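Katach Study of Liver Health: Call for Participants

Clarnport and Claltdale area residents, ages 40 to 75

Have you been told that you have fatty liver, or scarring of the liver, or a long-standing hepatitis infection that your doctor is keeping an eye on? Would you be willing to give us a little of your blood and a little of your time over the next few years? If so, we would be very glad to hear from you, and we hope you will read on, even if the page is a bit longer than the flyer that brought you to it.

The Katach Study is looking for adults who live with a long-term liver condition and who do not have cancer now. We are trying to learn whether small changes in the blood can show, earlier than an ultrasound does, which people may be heading toward liver cancer and which people are not. Most people with a liver condition never get cancer of the liver. Still, all of them are asked to come back for scans again and again, and all of them have to sit through the wait for the results. Many of you have told us how long those days feel. A good blood test could one day make the scans more useful and the waiting easier, but to find out whether such a test is possible we need samples from a great many people, given while they are well and followed over time.

We hope to enroll 2,000 people in all. Half of that number, 1,000, will come from the Clarnport clinic and the towns close by, and the rest from Claltdale and the farm country to the north of it. So far 399 people have joined, and we thank every one of them, including those who drove in through the snow last winter and then had to circle the block looking for a parking space. (We have reserved spaces now. More on that below.)

Who can take part

You may be able to join if you are between 40 and 75 years old and a doctor has told you that you have one of these:

Fatty liver disease with any amount of scarring
Cirrhosis from any cause
Chronic hepatitis B or chronic hepatitis C, treated or untreated

You do not need to be a patient at our clinic, and you do not need insurance. People who have had hepatitis C in the past and were cured of it are welcome, and in fact we would love to see more of you, as so far we have fewer people in that group than we had hoped for.

We are sorry to say that we cannot enroll people who have had cancer of any kind in the past five years (other than the common skin cancers), people who have had a liver transplant, or anyone who is pregnant at the time of the first visit. If you take blood thinners, please mention it when you call. It will not keep you out of the study, but the nurse will want to know before she draws your blood.

If you aren't sure what your diagnosis is called, please don't let that stop you. Plenty of people come to us with only a half-remembered word from an appointment years ago, and with your permission we can ask your doctor's office for the details.

What we will ask of you

The first visit takes 2 hours. You will sit down with a member of our staff and go over the consent form at whatever pace suits you. Then come some questions about your health, your family's health, the medicines you take, and what you eat and drink in an ordinary week. We ask about alcohol because we have to, and we try to ask kindly. Your answers go into the study record under a number in place of your name.

After that a nurse will take a blood sample from your arm, and you will have an ultrasound of your liver, which does not hurt, though the gel is chilly. Please don't eat anything after midnight before the visit. Water is fine, and so are your usual morning medicines unless your doctor has told you to take them with food. We keep coffee, juice, and muffins on hand for afterward, and you are welcome to linger over them.

Follow-up visits are every six months and are a good deal shorter. We would like you to stay with us for four years, but you may leave at any time, for any reason or for none, and your regular care will not change in any way.

What you can expect from us

Each visit comes with a gift card for your time, and we pay for your gas or bus fare. If your ultrasound shows something that needs a closer look, our study doctor will call you herself and, if you agree, send the results to your own doctor. The blood tests we are studying are another matter. They are still research, we don't yet know what the results mean for any one person, and so we can't give them to you. We know that some people find this disappointing, and we would rather you heard it now than at your third visit.

Taking part is unlikely to help your own health directly. The blood draw may leave a bruise, and some people feel faint for a minute or so. There is also a small risk to privacy in any study that keeps health records, and the consent form explains how we guard against it.

Where to come

Visits take place at the Katach clinic in Clarnport, on the ground floor of the Shin Building. Turn in at the side entrance, where you will find the spaces marked for study visitors, and give your name at the desk. If you live nearer to Claltdale, ask about our visiting days there, when two nurses and the ultrasound machine travel up to the health center. The Claltdale days fill quickly, so an early call is a good idea. The first appointments in both places are at 7:30 in the morning, which our fasting visitors seem to appreciate.

You are welcome to bring a husband, wife, grown child, or friend, both to the visit and into the room while you go over the consent form. If you would feel more at ease in a language other than English, tell us when you book and we will arrange an interpreter at no cost to you.

How to sign up

Call the Katach clinic and ask for Loredana Zuccaro, our study coordinator, or stop by the desk and leave your name and number. Loredana will ask you a few questions, which takes ten minutes or so, and can usually tell you by the end of the call whether the study is a fit. If she misses you, leave a message with a good time to reach you, and speak slowly when you give the number, please! We return every call.

Enrollment stays open through August. If you have a question that this page doesn't answer, ask it, however small it may seem to you.
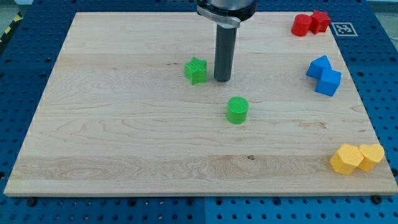
And if the study isn't right for you but you know someone who might like to hear about it, a brother or a neighbor or someone from church, please pass our name along. A good many of the people who have joined us first heard of the study that way, and Loredana is happy to mail a printed copy of this page to anyone who would like to read it on paper.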